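Print this thread | E-mail to a friend

Filed under: Signs & Lettering / Getting Around

OK, I'm back from Kavholm and I have to talk about signs. Mute me now if you need to, this is going to be long and I'm very happy about it.

Went in January to see family. Gray, icy, dark by mid-afternoon. And I spent half the trip looking UP, because the ferry terminal there has the best wayfinding I've ever walked through. My niece started walking ten steps ahead of me so people wouldn't think we were together.

First thing: the arrows. You know how in most airports the arrow for "straight ahead" points up, and there's always a guy standing under it looking at the ceiling? Kavholm uses the up arrow too, but every one of those signs hangs so you can see the next one in the series right past it. You look at one and your eye just falls onto the next. I walked from the parking lot to the boat without slowing down once, with a suitcase that has a bad wheel!

The lettering is a typeface called Narkeo. I'd only ever seen it in a specimen booklet. It has this wide, open lowercase "e" and an "a" that can't be mistaken for anything else, even when the sign is backlit and your glasses are fogged up (mine were, the whole trip). The numeral 1 has a proper flag and foot. Gate 11 does not look like two fence posts. I nearly cried.

Signs were made by a shop called Lauritsen, and the terminal's manual for them is sitting in the little library upstairs. 88 pages! You can ask for it at the desk and they'll hand it to you like it's a magazine. There's an entire spread on what to do when a sign has to go next to a vending machine.

My favorite rule in there: no sign may carry more than 5 destinations. If you need a sixth, you have to take something off or make a second sign a few steps later. I've been mentally applying this to every hospital I've ever gotten lost in.

Speaking of which. My dad had an appointment last year in room 411, and the sign by the elevator said "401–409" to the left and "413–430" to the right. We stood there. A nurse came by and said everybody stops right there. It was behind us.

Anyway, exit signs. I grew up with the word EXIT over the door, usually in red, and never thought about it. Then I went abroad as a kid and saw the green ones with the little running person, and I thought they were the coolest thing in the world. Somebody is leaving! You can see them leaving! You don't need to read a single word of anything.

The running figure came out of Japan in the late '70s and went international in the '80s, and I love how much is packed into it. The doorway tells you it's a way out. The lean tells you to move along. Put an arrow beside it and you've covered the which-way part too. Arrow on one side, runner and door on the other, white on green, done.

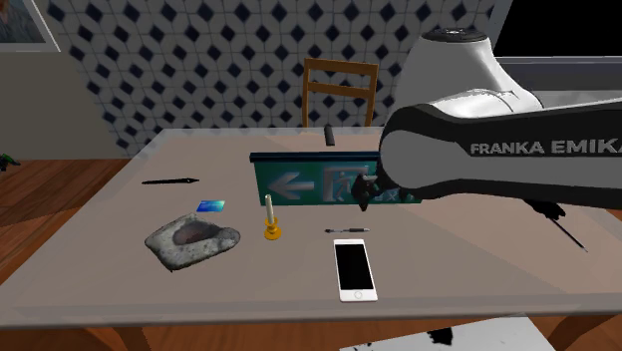
Reply from a reader who isn't sold: green means go if you drive, sure, but red is what you notice in a dark hallway, and anyway the word EXIT has worked fine for a very long time.

Fair! And I do think people should like the signs they grew up with. But red is also doing a lot of other jobs in a building: alarms, extinguishers, do-not-enter, stop buttons. Green gets to mean one kind of thing. I also think the word only works fine if you read English, which a lot of people in a big terminal don't.

(Plenty of places in the US have green EXIT signs too, by the way. It depends where you live. Start looking and you won't be able to stop, sorry.)

Back to Kavholm, because I haven't told you about the tunnel. There's a pedestrian tunnel from the terminal to the old town, 2,000 feet long, and it should be miserable. Instead there's a band along the wall at hip height that changes color as you go, with the distance left to each end written in it. You always know if you're closer to the boats or closer to lunch.

Lunch, for the record, was at Brarnonari, right where the tunnel comes up. Fish soup, dark bread, more butter than I'd serve a whole table at home. Their restroom sign is hand painted and points the wrong way and I loved it anyway.

Things I'd like to see more of at home: signs at the spot where you have to decide, and a second one just after so you know you got it right. That second one is what gets cut from the budget, I'm pretty sure. It's the one that lets your shoulders drop.

If you've got a building near you with great signs, please send me pictures. Libraries especially. Also parking garages, I've never met a good one and I'd like to believe.

Going to bed. Tomorrow: bus stop poles, and why I have feelings about the height of the timetable.

Last updated: Mar 13, 2025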